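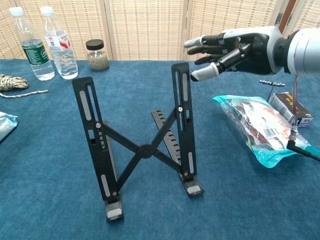
Home News Business Local Sport Contact

Folding laptop stands handed out to library borrowers in Grillalton

Monday, December 26, 2022

Grillalton Public Library has added folding laptop stands to the list of items people can borrow with a library card. The first 18 stands went onto the shelf behind the front desk last week, next to the phone chargers and reading lamps.

The stands are black and adjustable, with two slotted rails joined by crossbars that meet at a central pivot. Gray rubber pads are set into the rails, and more rubber covers the feet. Notched bars at the base let the user choose how steeply the computer sits.

Borrowers can keep a stand for up to 4 weeks and renew it once if no other reader has asked for it. There is no charge. A lost or broken stand costs the borrower $20.

The library bought the stands from Bruta, an office supply store on Mamdale Road, with money from a $1,000 grant made in May by the Yousafzai Fund. The rest of the grant has paid for extra power strips in the study room and two new desk chairs.

Staff said requests for the stands started after the study room reopened. Many of the people who work there during the day bring their own laptops, and several had been propping them up on large-print dictionaries and old atlases. Two of the atlases have been sent out for repair to their spines.

A short instruction card comes with each stand. It asks users to open the stand fully on a flat table, set both sides to the same notch and check that the knobs are tight before putting a computer on it. It also says the stand should not be used on a bed or sofa. Anyone who is unsure how to set the height can ask for help at the front desk.

Stands may be used in the building or taken home. They must be returned to the desk during opening hours and should not be put through the outdoor book drop, where the rails could catch on the flap. Staff will look over each one before it goes out again.

The Mamdale branch does not have any stands of its own yet, but readers there can reserve one from Grillalton and pick it up when the van makes its regular run. Reservations can be made by phone or in person. The online catalog does not list the stands at present, and the library expects to add them when the new system is in place.

The library is closed today and reopens tomorrow at the usual time.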